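Getting More Out of Cotton Kitchen Cloths

Wash new cotton cloths before you use them. Most are sold with a finish that repels water, and it takes two or three washes to come out. Skip fabric softener, which leaves a coating on the fibers and makes them slide over a spill.

Keep separate cloths for dishes, counters and floors. Stamatia Papadakis, who ran the kitchen at Kalogeropoulos for 17 years, sewed a colored thread into one corner of each — blue for dishes, red for floors.

Spread a cloth out to dry after use. One left in a heap stays damp in the folds and starts to smell by the next day.

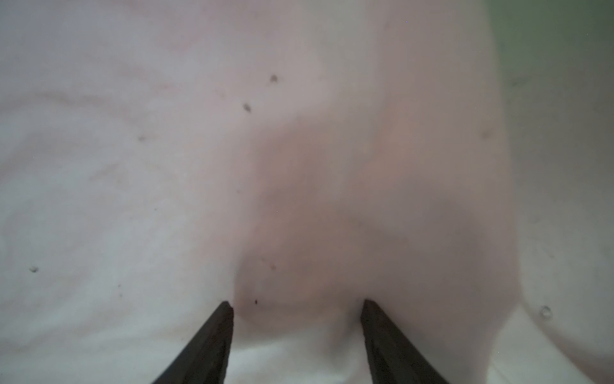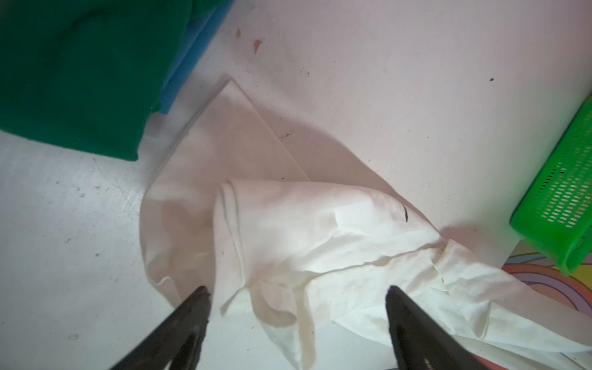
Second photo: a crumpled white cloth on a white tabletop.

For grease, rub a little dish soap into the spot and leave it 5 minutes before it goes in the machine. For tea and coffee, rinse in cold water first, then soak in warm water with a spoonful of washing soda.

If cloths still smell after a hot wash, boil them in a large pot of plain water for ten minutes. Use tongs to lift them out, and let them cool in the sink before wringing.

Worn cloths can be cut up for shoe polish or oiling tools. Rags with linseed oil on them can catch fire by themselves — lay them flat outdoors until they are stiff, then throw them out.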